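Ticket 248: product pages return 503 after catalog import

Reported by: Esko Tikkanen
Component: Metik storefront, Kaker image cache
Status: open, workaround in place

Product pages in the storage furniture category return a 503 when the nightly import from Ruotsalainen finishes. Other categories load normally. The errors clear once the cache service is restarted.

**Log excerpt**

```
02:14 import finished, status ok
02:14 kaker: rebuild queue started
02:16 kaker: upstream timeout (8 s)
02:16 metik: GET /storage/open-units 503
```

**Tried so far**

- Restarted Metik only. No change.
- Raised the upstream timeout from 8 to 600 seconds. The 503 went away, but pages hung until the rebuild finished.
- Put the timeout back to 8 and moved the rebuild off the request path on the Janden staging host. Pages load during import.

Staging still serves old thumbnails until the queue drains. Purging by category works; purging by single item does not, and the purge call returns ok either way.
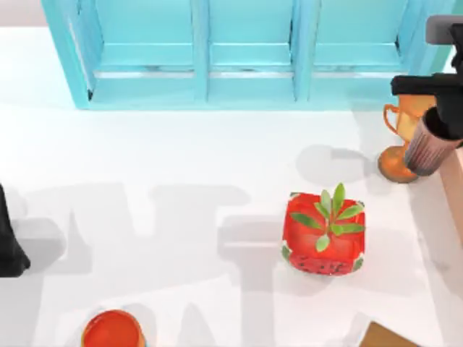
**Category: Storage / Open units**

Turquoise cabinet, three compartments side by side. Full-size file loads on staging, thumbnail is stale. Item purge ignored, category purge pending.

Next: compare the item keys Metik sends with the keys Kaker stores. Production keeps the manual restart after import until then.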